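Chapter 5
Packaging and the Small Parcel

Most goods sold to households travel the last part of their journey in a box. The box is cheap, often less than 2 percent of the price of what it holds, and buyers seldom give it much thought. For the seller it is a cost, a safeguard and a unit of planning all at once.

This chapter looks at how firms choose their packaging. We begin with size. A carrier charges for the space a parcel fills as well as for its weight, so a light item in a large box can cost more to ship than a heavy one in a small box.

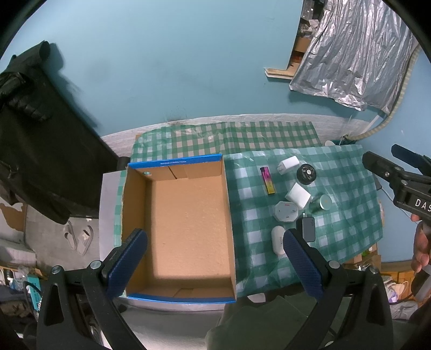
Grulari, a mail-order seller of household goods, once stocked 43 box sizes. Its packing manager, Yufang Tan, cut the range to five. Packers worked faster, but the firm bought more filler — roughly 200 rolls of paper every July, its busiest month. Section 5.2 works through the costs on both sides.

Small electrical items raise a separate problem. Hard parts that stick out can pierce a thin wrapper or scratch whatever is packed beside them.

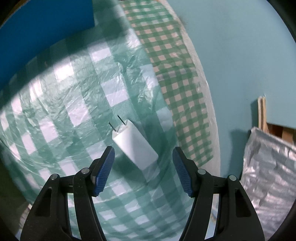 Figure 5.2 A small white block with two thin metal pins at one end.

Key terms: dimensional weight, filler, unit load, void space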